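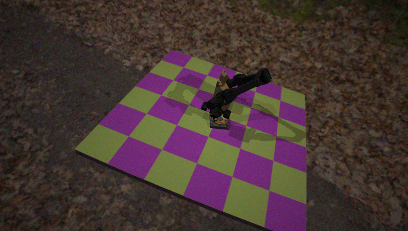 Purple and yellow-green squares, with brown leaves all around.

Celebrity breakup boxes: what to do with the things at home

When a famous couple separates, the magazines write about who took the dog and who kept the sofa. In a normal apartment it is the same question, only smaller. These tips are from my kitchen in Sodby.

Give back the keys and the papers first. Put them in one envelope and write the name on it.

Photos together can go in a shoe box with a lid. Do not decide about them in the first 2 months – the actress from the series Miltell burned hers in March and was sorry in every interview after.

Gift mugs with a name on them: rub the print with a paste of baking soda and water, 17 minutes of rest, then rub again. On glazed print it will not work.

Perfume in a sweater goes out with white vinegar, 2 spoons in the rinse water. Dry it outside.

For the shared pans I have no good advice. I kept them.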